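I've been meaning to write up my week with the simulator, mostly because Rostam Ghasemi keeps telling me I'm wrong about it and I would like to be wrong in writing.

The pitch goes like this. Collecting demonstrations on a real arm is slow and someone has to stand there, so you drive a simulated arm instead, save the good runs, and let the software multiply them into as many as you like. At Josonau we were asked for 100 by the end of Friday, February 7, 2025. I did 30 by hand on the first day and threw out 13, mostly for jerky approaches where I'd overshot and wobbled back. Embla Tveit thinks I should have kept those. She may have a point, as a policy that has never seen a recovery won't know how to make one, but I've yet to see anyone prove that a wobble of mine teaches it anything except wobbling.

My bigger grumble is what the learner gets to look at. The wrist view is where the detail is supposed to come from, and in this set it gets grey wood grain with grey strips running over it. 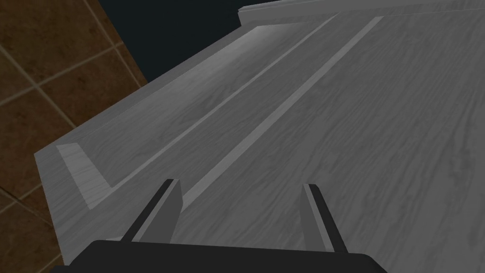

Wrist view in the simulator, fingers open, nothing held.

Signe Fagerlund says the answer is randomisation. Swap the textures, move the lights, tint the floor tiles, and the network will stop caring about any of it. Fine. I've heard this at Besen and I heard it again at Nygård, and both times the person saying it had tested on more simulation. If all the variation comes from one menu, I'd expect the thing to learn the menu.

We did 24 runs with the textures shuffled and I couldn't tell from the training curves that anything had changed. Rostam read the same curves and saw an improvement. We have agreed to stop looking at curves.

What I'd like is dull: a small batch from the real bench, same task, same operator, and a test on real hardware with the simulated data left out and then put back in. Ekaette Edet has promised me the bench for two afternoons later in February. Until then I'm still recording, still binning the bad ones, and I'm keeping the wobbles in a separate folder for Embla.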